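Student project: cloth folding with hand-held grippers, need advice on hem grasp
Forum: Clubs and Student Projects

jekolitz_team
Posted in May

Hello all. Our school club works on teaching a folding program from demonstrations by hand. We have recorded 82 folds until now, mostly T-shirts and towels. With T-shirts the program learns well. With fuzzy knitwear it is much worse, and I would like to understand why.

We do the demonstrations on a bed, with the sweater spread flat and the sleeves pulled out to the sides. We start from the bottom hem, one finger on each side of the ribbing, then close and lift toward the neckline.

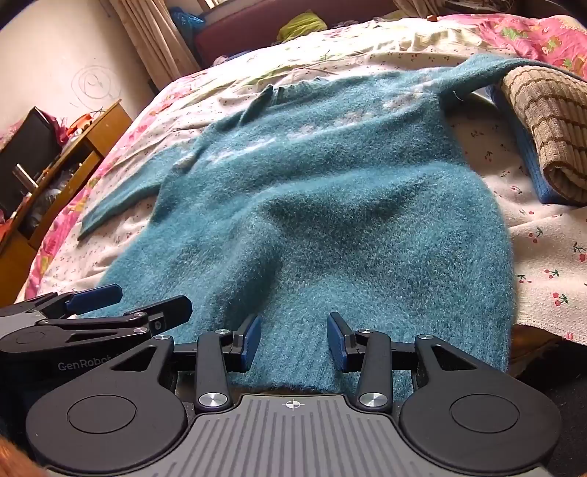
Siddale: the hem is the wrong place to begin, in my opinion. Ribbing stretches, so your fold line moves every time. Do the sleeves first, then the hem.

jekolitz_team
Thank you, but we tried sleeves first. The body moved together with the sleeve, and after that the hem was crooked. Maybe we pull too fast – I will check the recordings.

Hudec
I don't agree with Siddale. Hem first is fine if both hands grasp at the same moment. My question is about the number of demonstrations. 82 is small when you mix three kinds of clothes. For the Zosedeo contest we had 125 with towels only, and still 2 corners of the towel gave us trouble.

Siddale
More recordings of a bad grasp will not make it a good grasp.

Hudec
True, but they have not shown yet that it is bad.

jekolitz_team
We will record the same sweater both ways and compare. Should we smooth out the ripples before each start, or leave them in?

Hudec
Leave them.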